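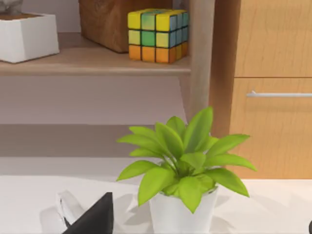
Subject: Re: [wandier-users] Self-watering inserts, wick length and overfilling

List,

Replying to the question below, with the rest of the thread trimmed.

> I have the Wandier inserts in all the office pots on the second floor
> and the soil is staying wet at the bottom and dry at the top. The
> reservoir empties in 6 days, which seems fast. I cut the wicks to the
> length on the sheet. Two of the plants have yellow lower leaves. Is
> the wick too long, too short, or is it the mix? Also, does anyone
> know if the float indicator is supposed to read zero when there is
> still water in the base? Mine does.

Taking these in order, except that the float comes last.

Wet bottom and dry top is a mix problem before it is a wick problem. A wick delivers water to the point where it ends. From there the water moves by capillary action through whatever you packed around it. If the mix is coarse, with a lot of bark or perlite, the column breaks an inch or two above the wick and the upper layer never gets anything. If the mix is very fine, the rise is good but the lower layer stays saturated and the roots there run short of air. Yellow lower leaves fit the second case, and a dry top fits the first, so I suspect your pots have two layers in them. This happens when a plant is moved out of its nursery pot with the old root ball intact and new mix is filled in underneath and around it. The boundary between the two does not conduct well in either direction.

To check, push a plain unfinished dowel down to the insert, leave it for 10 minutes, and pull it out. A gradual change from dark to light is normal. A sharp line is a layer boundary. If you see the sharp line at the depth of the old root ball, repotting is the fix and changing the wick will do nothing useful.

Now the wick. The sheet that ships with the Wandier insert gives one length for all pot sizes, measured from the base of the reservoir. That length is fine for the short pots. In the tall ones it leaves the top of the wick barely above the platform. I cut mine so the end sits one third of the way up the soil column, and I spread the last inch flat instead of leaving it standing as a plug. Do not run it to the surface. A wick that reaches air will evaporate water all day, and that alone can empty a reservoir in under a week.

Wick material matters more than thickness. The braided synthetic cord in the box is slow to start and should be soaked before installation, then installed wet. Cotton starts right away but rots. I have pulled cotton wicks out after one season and found the part inside the soil reduced to threads while the part in the water looked new. The Wako cord that Clanduswood sells by the yard has worked well here. It is a little stiffer and needs to be pushed through the slot from below with something blunt.

On the 6 days. You did not give pot size, light, or air temperature, so I can only offer my own log for comparison. Same insert, small base, broad-leaf foliage plants, east window, no direct heating vent: the reservoir lasts 10 days in winter and 7 in July. The one pot near a vent was well short of that until I moved it. So 6 is fast but not broken. If your second floor has forced air, look at where the vents are before you change anything else.

One more cause of fast emptying is the fill tube. On the older inserts the tube is pushed into the platform with no gasket, and if it works loose, water poured in quickly comes out at the joint and goes straight into the soil. The reservoir then appears to empty early when in fact it was never full. It also gives you the wet bottom. Pull up gently on the tube. If it lifts without resistance, reseat it and run a bead of aquarium-grade silicone around the joint, and let that cure fully before refilling.

Overfilling, from the subject line. The overflow hole in the base is set lower than the underside of the platform, so in principle the soil cannot be flooded. In practice the hole gets blocked by roots or by a saucer that fits too tightly. If these pots are inside decorative outer pots, the overflow has nowhere to go and the outer pot fills to the same level as the reservoir and then higher. Lift one out and look. This is common enough in offices that I would do it before the dowel test.

The float. Yes, it can read zero with water still in the base. The float rests on a small shelf and stops moving before the reservoir is dry. The remaining water is still available to the wick. The manual for the Brondeo version says this in a footnote, and the Wandier sheet leaves it out, although the part looks the same to me. Treat zero as "fill within a day or two" – it is not an alarm. What you should not do is top up every time the float drops a little. Let it reach zero and leave it there for a day between fills, so the lower mix has a chance to drain and take in air. Constant topping up is the other usual reason for yellow lower leaves.

Suggested sequence for your floor:

1. Lift each pot out of its outer pot and check for standing water.
2. Check the fill tube for play.
3. Dowel test on the two with yellow leaves and on one healthy pot.
4. Repot only where there is a sharp line. Break up the outside of the old root ball and use one mix all the way down.
5. Cut new wicks for the repotted ones, soak them, install wet.
6. Water from the top once after repotting, until the mix is evenly damp, and leave the reservoir empty until the surface begins to dry.

Step 6 is the one people skip. A wick can maintain moisture in a mix that is already damp. It is very poor at wetting a dry one, peat-based mixes especially, and a newly filled reservoir under dry peat will just sit there.

Fertilizer was not asked about, but salts will build up at the top of the soil with any bottom-watered pot. I flush from the top every 2 months with the insert removed – plain water, twice the volume of the pot, drained in a sink. If there is a white crust on the surface, scrape it off first and discard it.

If you post pot height, mix, and wick material for the two bad ones, I can be more specific about length.

--
wandier-users mailing list
To unsubscribe, send a blank message with "unsubscribe" in the subject line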